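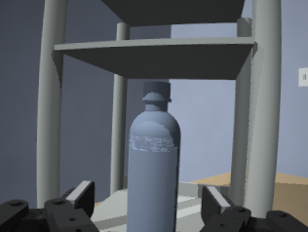

How does a robot hand pick up a bottle?

Quick version, the glue is drying. We're building a robot arm at the Vemcombe workshop, open Wednesday after school. Ours is called Tenano. It has two fingers. No thumb!

Step one: open wide. Wider than the bottle, or you just knock it over. (We did. Lots.)

Step two: go slow. One finger each side, bottle in the gap.

Step three: squeeze. The fingers slide together in straight lines, like closing a drawer. Too soft and the bottle slips. Too hard, crunch.

Why pads on the fingertips? Grip. Try picking up a cup with two pencils. Now wrap rubber bands round the pencils and try agian. Better, right?

Shelves are tricky. There's a roof over the bottle, so the hand can't come down from the top. Has to come in from the front. And no lifting too high or bonk.

So we practice on the computer first. A pretend shelf, a pretend bottle. Pretend crashes cost nothing. Tenano has done 1118 practise grabs so far and nothing got broken.

Real motors next. Bring old rubber bands if you have any, we need 23 more.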